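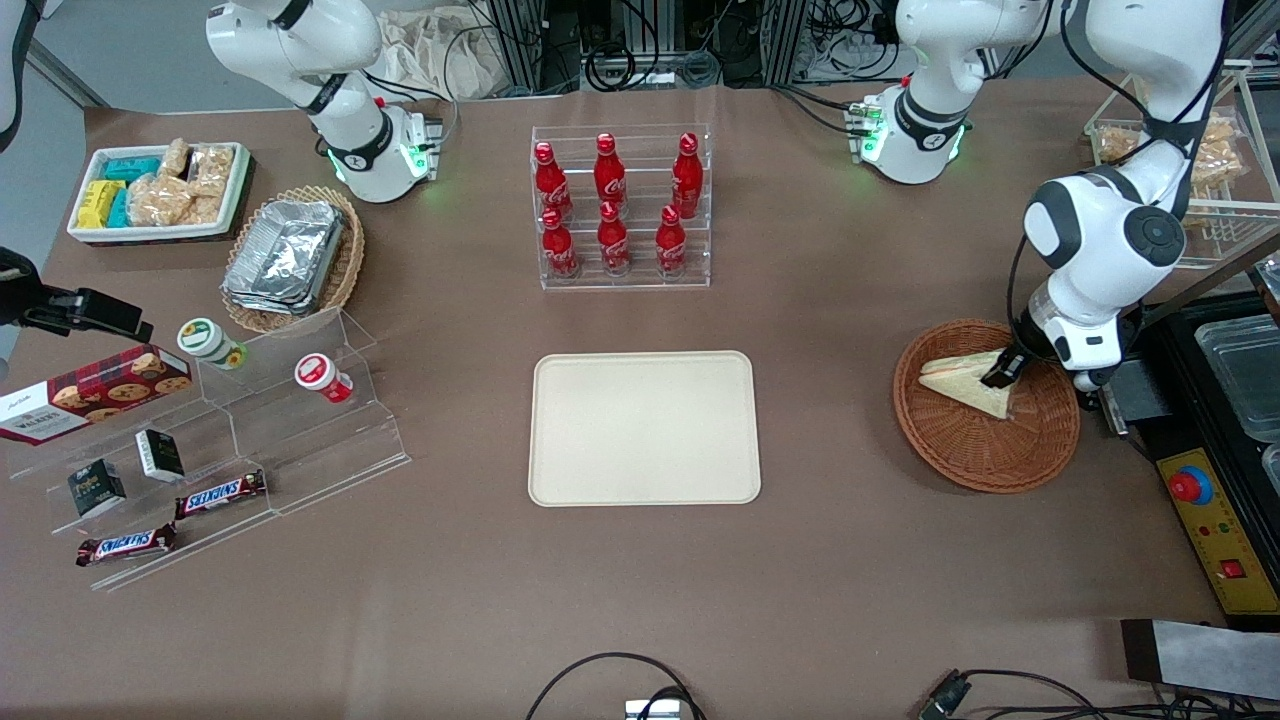

My sister runs the lunch counter at Standden, and last May she asked me whether she should be worried about her job. I said no. I've spent a fair bit of time since then wondering if I answered too fast.

Think about what she does at noon. Somebody wants a sandwich, a Coke and a bag of crackers on a tray, and they want it before the elevator comes back. She grabs all three while telling the next person the soup is finished. A soda bottle is a nice thing for a machine – stiff, same shape every time, always in the same rack. A sandwich is a nightmare! Squeeze it and the filling comes out the side, go easy on it and the top slice slides off on its own. And a bag of crackers is mostly air.

I said some of this to Tatsuya Oshima, who used to set up packing lines at Katayama, and he laughed at me a little. He says people like me always talk about the hard grab, and the grab is getting pretty good. What bothers him is the 1000 small things around it. The snack bars came in a different box this week. Someone put the yogurts where the cookies go. My sister fixes that without noticing she's fixed it, and I don't think she'd even put it on a list of her duties.

So where does that leave us? I'd trust two robot arms with a tray today if the menu was short and a person was close by. I'd let them do 70 lunches at a quiet office and I'd probably eat one of them. I wouldn't give them 630 people at Standden with a fire drill in the middle (yes, that happened), and I'm not letting one loose in my kitchen, where even I can't find the lids.

Ask me again in a few years. My sister says she'll take the help now if it'll do the restocking.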